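Prekon Curved-Back Work Table, White

Item 1216
Sold by Bestine Furniture Supply

The Prekon is a white work table for shared rooms, front desks, craft areas and benches where small goods get sorted or checked. The top has a faint fine texture and a back edge cut in a shallow curve. It ships flat in two cartons and goes together with the hex key in the hardware bag.

We have carried the Prekon line since it was only offered in gray. White was added after repeated requests from schools and repair shops, where people wanted small parts and loose threads to show up against the surface. It is now the color we sell most.

The top

The color is a cool white, a little toward blue. If you are matching it to cream or ivory cabinets, order a sample chip first. Under warm bulbs the difference is small, but next to a window it is easy to see. The texture is fine enough to write on with a single sheet of paper and does not catch on felt, plush or knit fabric.

There is a round cable hole near each back corner. Both come open. Snap-in covers are sold separately in black or white, two to a pack. A standard power plug will pass through either hole, but most large power bricks will not, so run the brick underneath and bring up the thin end.
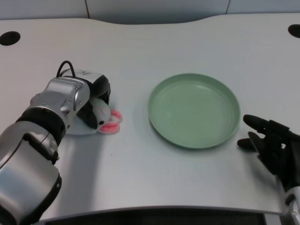 Because of the curve, the table does not sit flush along its whole length when pushed against a straight wall. The gap is enough for a cord to drop through and enough for a pencil to be lost. Customers who want the gap closed can order the Cassim back strip, which clamps on from below and needs no drilling. It takes one person a few minutes to fit.

Base and load

The base is a steel frame with four leveling feet. Rated load is 550 pounds, spread evenly over the top. Do not put the full load on the front edge, and do not stand on the table. Anything bolted or clamped to the top should sit over a frame rail. The rail positions are marked on the underside.

Retighten the frame bolts after the first 30 days. After that, once a year is enough for ordinary use. If the table is moved often, check them each time.

Cleaning

Wipe with a damp cloth and mild dish soap, then dry. Ballpoint ink comes off with rubbing alcohol on a cotton pad. Do not use scouring powder or steel wool, which will dull the texture and leave a shiny patch. Dyed fabric should not be left on the top while wet. Red and pink dyes are the hardest to remove, and stains from them are not covered by the warranty.

Customer comments

"We check returned soft toys on ours. Dark fuzz shows right away on the white and it wipes off easily. I would have liked the covers included." Asanka Sikder

"Good table, heavy carton. Get help with the stairs. The instructions skip the washers on step four, so look at the drawing." Imtiaz Wijesinghe

The step four error has been fixed in the current instruction sheet. If yours has the old one, the washers go between the bolt head and the frame.

Ordering

In stock at the main warehouse. Orders of ten or more tables are delivered by freight and need a loading dock or a lift gate, which can be added at checkout. Assembly can be booked through Skillard in most delivery areas.

Replacement feet, bolts and cable hole covers are kept in stock. Have the item number ready when you call.

Page updated Aug 20, 2026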